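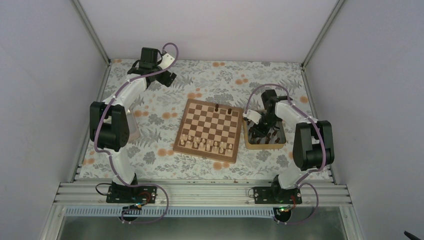

Fig. 1. Setting up: the light pieces in their two rows, most of the dark ones still in the tray.

Handout 2 - Laying out the board
Evening chess for beginners, Leblanc Room
Notes by Régis Lebrun, 2022-11-21

Welcome back, everyone, and a special hello to those of you who missed the first class (you'll catch up quickly, I promise!). Before we learn a single opening I'd like all of us to be able to set up a board without peeking at a neighbor's.

Turn the board first. Each player should have a light square in the right-hand corner, and if you don't, give it a quarter turn. I have played whole games on a board that was the wrong way round, so please don't be embarrassed to check.

Now the back row. Rooks go in the corners, knights beside them, then bishops. The queen takes the middle square of her own color - light queen on light, dark queen on dark - and the king stands next to her. Pawns fill the row in front.

I like to finish one side completely before starting the other, with the second color standing in a tray beside the board, as in Fig. 1. A tablecloth is fine underneath, as long as you smooth it out first.

For next time: set up both sides at home, twice, and read the chapter on pawns in the Lundon booklet. The puzzle on page 39 is optional but great fun, so do have a go if you can!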